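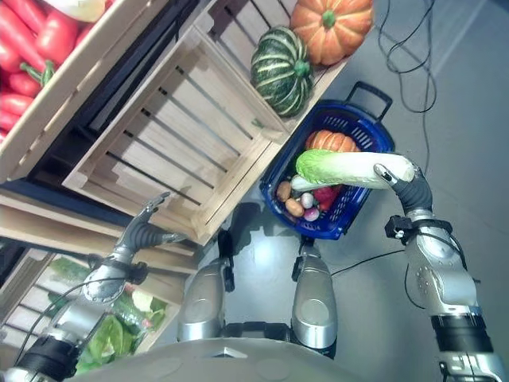 Zelle Wollik: Chinakohl in der rechten Hand, über dem Einkaufskorb.

Wartung der Zelle Wollik, Stand Freitag, 3. Januar 2020

Die Zelle läuft seit Oktober mit dem Gemüseaufbau. Nach 200 Griffen wird jetzt grundsätzlich angehalten und geprüft. Die Reihenfolge ist festgelegt: zuerst die Schrauben an den Armgehäusen, dann die Gelenkringe, zuletzt die Kabel entlang der Unterarme. Für beide Arme zusammen sind 40 Minuten angesetzt. Yesenia Solís hat die Prüfliste auf 11 Punkte gekürzt, die alte Fassung von Cesterex gilt nicht mehr.

Am Handgelenk ist vor allem auf die Zugentlastung zu achten. Das Kabel muss bei voller Streckung noch Spiel haben — auch bei gedrehter Hand. Scheuerstellen werden mit Datum ins Zellenbuch eingetragen, ein Tausch erfolgt nur paarweise. 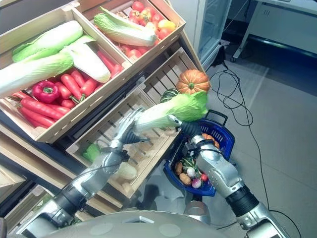 Beidhändiger Griff: links am weißen Strunk, rechts am Blattende.

Längliche Ware wird beidhändig geführt. Dafür müssen die Nullpunkte beider Hände zueinander passen. Weichen sie ab, verdreht sich der Kohl zwischen den Händen, und die Blätter reißen ein. Der Abgleich erfolgt mit dem Prüfstab von Tapia, sechs Messungen je Hand, bei leerem Griff. Danach Finger reinigen, feucht, ohne Lösungsmittel.
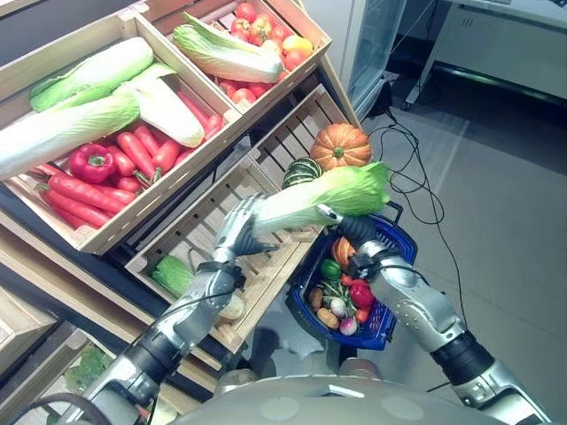
Die Ablagehöhe über dem Korb wird nach jedem Korbwechsel neu eingelernt. Körbe anderer Bauart bitte nicht ohne Rücksprache einsetzen, der Rand liegt dort höher. Die Kisten bleiben an ihren Markierungen. Wer eine Kiste versetzt, fährt anschließend die Referenzpunkte neu an und trägt die Werte unter »Boltidcombe« in die Parameterdatei ein.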